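I have spent the winter buying a sign for a shop. I thought it would take an afternoon. A thread, for anybody about to do the same.

The shop sells buttons, zips, ribbon and wool. The old sign said VIK in brown letters, and below that, in smaller brown letters, something you could only read if you already knew it. Regulars liked it. Regulars don't need a sign.

First lesson: everyone you ask will have an opinion about the lettering and no opinion about the size. I had eleven people tell me a script face was "warm". You could not read it from the bus stop. The bus stop is where the customers are.

So try this before you ring anyone. Write your shop's name on a sheet of lining paper as big as the sign would be, tape it up, cross the road and look back at it. Then do it again at dusk. I did mine in January at half past four, in sleet, with my neighbour holding one corner and giving me her views on brown.

Second lesson: measure the board yourself. Then measure it again from the other end. Mine is two inches deeper on the left. The building has been leaning towards the bakery since before the war and has evidently made its peace with it.

If your board isn't square, tell the sign people in the first email. If you tell them in the fourth email they will go very quiet and then send a new price.

I got my first quote from Jemness. They do banners, A-boards, window vinyl, the lot. Very quick, very cheerful. The proof came back with a needle and thread forming the V, a ball of wool for the dot on the i, and a cat.

We don't have a cat. I asked for the cat to be taken out. Proof number two had a smaller cat.

I want to be fair to Jemness here. They did the A-board in the end and it's a good A-board. It has only gone over in the wind twice, and one of those was a toddler.

Third lesson: decide how many words you're having before anyone starts drawing. A shop sign isn't a stock list. I wanted "buttons, zips, ribbon, wool, thread, patterns, alterations". What fits, at a size a person can read while walking, is the name and two words. I argued about this for a week and lost to arithmetic.

We went with "VIK – buttons & wool". People still come in and ask if we do zips, so now I get to say yes, which is a nice thing to be able to say to a stranger.

Someone replied asking about lit signs. I looked into it. In our street you need permission for anything that lights up, and the form is longer than my lease. A plain board with the street lamp on it does perfectly well. Check what your own council wants before you fall in love with a glow.

And if you rent, ask the landlord in writing. Mine said "fine by me" on the phone and then couldn't remember having a phone.

The painted board was Valter Sjöberg's doing. He came out on a Wednesday, stood on the pavement for a long time and said "hm". I've since learned that this is the free consultation.

Things he asked that no website had asked me: which way do people walk past? What colour is the shop next door? Do the pigeons sit up there? (Left to right, mostly. Cream. Constantly.)

The pigeon question turned out to matter most. We have a dark green board with cream letters, and the letters start a good way in from the ledge. Put pale colours under a pigeon and you'll be up a ladder every weekend.

On paint or vinyl: I'm not going to fight about it. Vinyl is cheaper and can be changed. Paint costs more and can be touched up by a man who says "hm". Our opening hours are in vinyl on the door, from a roll called Kometach that I bought myself and put on crooked. They're straight now. Ask me about the second roll. Don't, on second thoughts.

Tip for putting letters on glass: soapy water, a soft edge, start in the middle. Do not do it in full sun with a queue watching. Put masking tape along the bottom line first and believe the tape over your own eyes.

Fourth lesson: read the proof out loud, backwards, to someone who doesn't love you. Verena Kaufmann from the frame shop read mine and found "ribbbon" on the window list. I'd looked at that word every day for a fortnight and thought it had a pleasing rhythm.

She has form here. Her own first sign was ordered from Skorkia, order 1427, and she can still recite the number because she had to quote it on every call. It arrived beautifully made and said KAUFMAN. She hung it for a year with the second N on a separate bit of wood.

I think about that spare N a lot. It was slightly lower than the others. It looked as if it had come in late and was hoping not to be noticed.

Also, budget for the ladder day. Somebody has to take the old sign down, and it will not want to go. Ours was held on by screws, paint, and what I can only call stubbornness. The old one is in the back room now because three separate regulars asked me not to throw it away. Not one of them has asked to take it home.
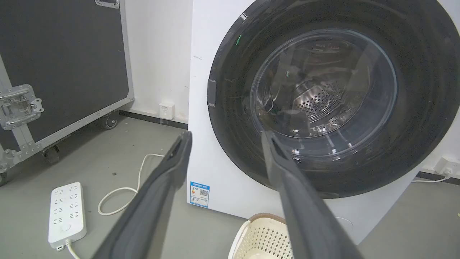

Last thing, then I'll stop. Take a photo of the board from the bus stop on the day it goes up, and put it with the paint codes and the measurements, left end and right end. In ten years you'll need all of it, and Valter tells me he won't be going up ladders by then. He said it to the board, mostly.

More from this account
A short history of my A-board and the wind
Brown: a reply to my neighbour
Window lists, and when to stop
How to wrap a paper bag of buttons so it stays wrapped
What I learned from painting one door three times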